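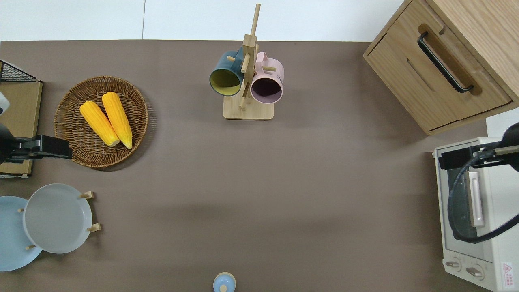
Corina Prantl
Staff writer, home and workshop technology

Tretside has opened the orders for Foltine, a two-arm robot kit for kitchen tasks that until now only a small group of testers could get. The company rents the kit for 357 euros a month, with delivery and first setup included. It is not possible to buy it, and Tretside told us that this will stay so at least until next September.

The offer is made for cooking schools, care homes and small developers who want to try simple jobs such as putting away mugs, moving food from a basket to an oven, or sorting plates. The customer brings the table and the kitchen items. Tretside brings the two arms with their grippers, the control computer and a library of prepared tasks.

The shortest rental is 13 weeks. Whoever wants to stop before that pays the rest of the period. For repairs there is a contract with the service firm Pichler, which promises to send a technician within two working days. Outside the region of Zuswood the travel costs are extra, and the price list does not say how high they are. We have asked and will add the answer when we get it.
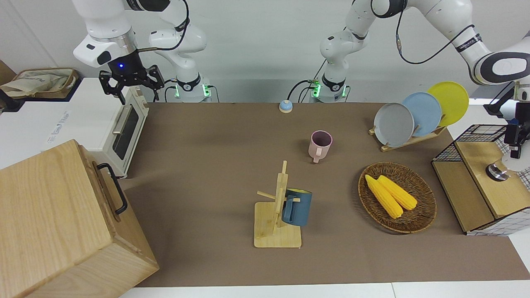 Setting up the kit took us most of an afternoon, and the longest part was teaching it the positions of the items. Tretside recommends a table covering in one plain color and no shiny surfaces near the arms. The software then asks for each object to be shown to it and named. With bigger things this goes quickly. A mug that hangs by its handle on a wooden tree, like the dark blue one with the yellow inside, needs more patience, for the gripper must come from the correct side and the pegs stand in several directions. The manual gives mugs a chapter of its own, and I would advise to read it before the first try.

The task library has 19 entries at the moment. New ones should come every month without extra cost. Customers can also record their own tasks by guiding an arm by hand, and for me this was the more useful way, although the menu for saving a recording is well hidden. The printed manual is clear, but the English version still has some pages in German.

One point should be known before ordering: the kit is not approved for use beside people who are not trained. Tretside offers a half-day course for this, which costs extra and is held in Zuswood. Orders go through the Tretside website, with the article number 2071.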